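Hodunik Household Storage Terms: data card

Version 3
Released: Nov 26, 2022
Maintained by the Hodunik project, Zirnau office

Summary

The Hodunik Household Storage Terms is a list of 4000 English words and short phrases used for cupboards, chests, shelves and other places in which household goods are kept. Each entry gives the term, a short definition in plain English, any spelling variants, and a note on where the term is in general use. The list is intended for people who compile dictionaries, catalogue furniture, translate shop and auction texts, or teach English vocabulary.

The list was first compiled at Zirnau from the project's own card index. Version 3 replaces all earlier versions, which should no longer be cited.

Contents of the release

terms.csv - the main list, one entry to a line
variants.csv - spelling variants, linked to the main list by entry number
regions.csv - the region labels and their meanings
sources.txt - a list of the printed works consulted
changes.txt - changes made between versions

All files are plain text in UTF-8. Fields are separated by commas, and any field which itself contains a comma is placed in double quotation marks. The first line of each CSV file holds the field names.

Fields in terms.csv

entry: the entry number. Numbers are never used again after an entry has been withdrawn.
term: the headword, in lower case unless it contains a proper name.
definition: one sentence, without a final full stop.
group: one of 18 groups, such as "cabinets", "chests and boxes" or "open shelving".
region: a label from regions.csv, or "general".
status: "current", "dated" or "trade".

Grouping of entries

Terms are placed in groups according to the form of the object and without regard to the room in which it is kept. A linen press and a tall kitchen cupboard may therefore appear in the same group. Where a term has more than one meaning, each meaning receives its own entry number and may fall in a different group.

The group "cabinets" covers closed pieces with one or more doors. A plain two-door piece is entered under "cabinet, two-door" whatever its colour or finish, and the upright member between a pair of doors is entered separately under "stile". Painted pieces are not distinguished from unpainted ones, although terms which refer only to a painted finish are kept in the group "surface and finish". 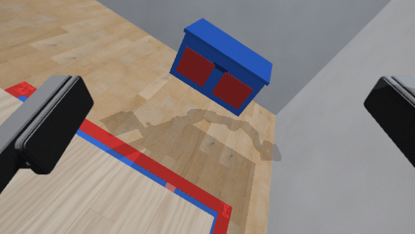
Spelling and regional labels

Headwords follow British spelling. American, Irish and Australian forms are given in variants.csv where they differ. Compound terms are hyphenated only where the printed sources agree; where they do not, the open form is preferred and the others are recorded as variants.

There are 33 region labels. A label shows where a term is known to be in general use, and its absence elsewhere should not be taken as proof that the term is unknown there. Scottish and northern English terms are better covered than those of Wales and the south-west, a fault which the project hopes to correct.

Known limitations

Definitions in the groups "fittings" and "locks and catches" are shorter than those elsewhere and have been checked against fewer sources. Users who need exact trade meanings should consult a specialist work.

The status "dated" was assigned by the editors on the evidence of printed sources alone. Several terms so marked may still be heard in speech - particularly among joiners and in the second-hand trade.

The release contains no prices, makers' names or measurements. The Strobel supplement, which dealt with makers' marks, has been withdrawn and is not compatible with the present entry numbers.

Use and citation

The list may be copied, altered and passed on for any purpose, provided that the source is named. Altered versions must be clearly marked as such and must not carry the Hodunik version number. The preferred form of citation is:

Hodunik Household Storage Terms, version 3. Zirnau.

Corrections

Corrections should quote the entry number and, where possible, a printed source. They are reviewed each January, and accepted changes are recorded in changes.txt with the next release. Proposals for new groups are considered only when a new version is being prepared.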